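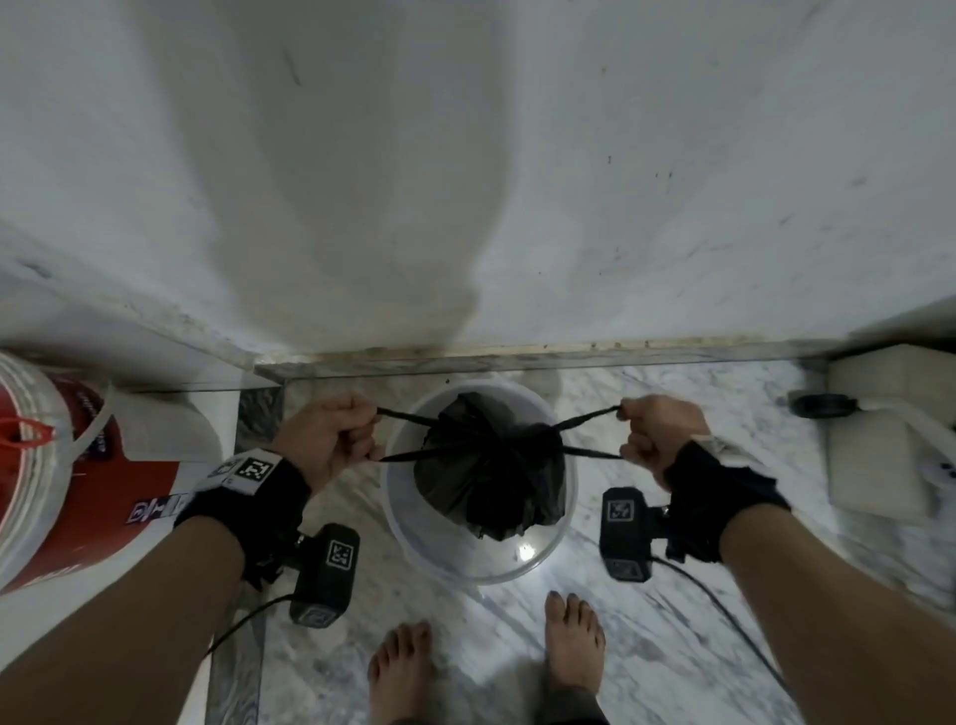

Clollow drawstring liner, black, with both ties drawn up over a round bin.

Clollow Drawstring Trash Bags, Black
Sold by Wotthorpe Home
Item 506

A trash bag has one job, and most of us have owned a few that quit halfway down the stairs. The Clollow is a plain black bag with a drawstring in the hem. Take a loop in each hand, pull sideways, and the top bunches up over whatever you'd prefer to stop looking at. Then use the loops as handles.

It fits round bins and square ones. Fold the hem over the rim before you start filling, or the bag will slide down at the first banana peel.

Details
Color: black
Closure: two-loop drawstring
Count: 39 bags per roll
Scent: none. We tried lavender once. It smelled like garbage in a field of lavender.
Bin not included

Filling tip
Leave a hand's width free at the top. You can cram in more, and people do, and then they write to us about the knot.

Customer notes
"Strings held. Bag held. My back is another matter." Beat Egger
"Wish the roll told you which end opens. I spent longer on that than on the cleaning." Rebecca Cattaneo

Also from Clollow: kitchen caddy liners, leaf sacks, and the bigger contractor bag, back in stock in December.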